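We use cookies to keep you signed in and to remember your notebook settings. Accept all | Manage preferences

Jun 1, 2026
Notebook, finishing bench

Back to the green pieces today, after leaving them far too long (I think the last proper entry on them was October, and a thin one at that). Kirsty Sugden brought down the box from the Hallow order and we had a good slow look through it together, which was a pleasure, because this green really is lovely once you get it near a window. I had been calling it "the dark one" in my notes and that isn't fair to it at all!

What I wanted to settle was the shine. Kirsty likes it glossy all the way down and I had been leaning toward something softer, more like what we did for Semaan, but I'm coming round to her side. A curved surface like this needs a bit of gloss or the bend just goes flat on you.
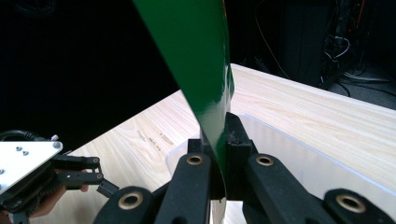
Green piece at the pale wood table, bright streaks down the right side, deeper green in the middle.

I keep looking at how the color deepens toward the center and then picks up again. On the flat test chips you get none of that, so I'd like us to stop judging greens from chips alone. Chip 832 looked dull as pond water to me and I nearly threw it out.

Still to do: rub down the spare with 2000 paper and compare it beside this one, ask Bronener whether they still mix batch 2557, and find a softer cloth for the narrow ends (the old one sheds, and I spent half the morning picking lint). Kirsty wants 25 more chips cut before we talk to Hallow again. I said yes, then remembered who cuts the chips.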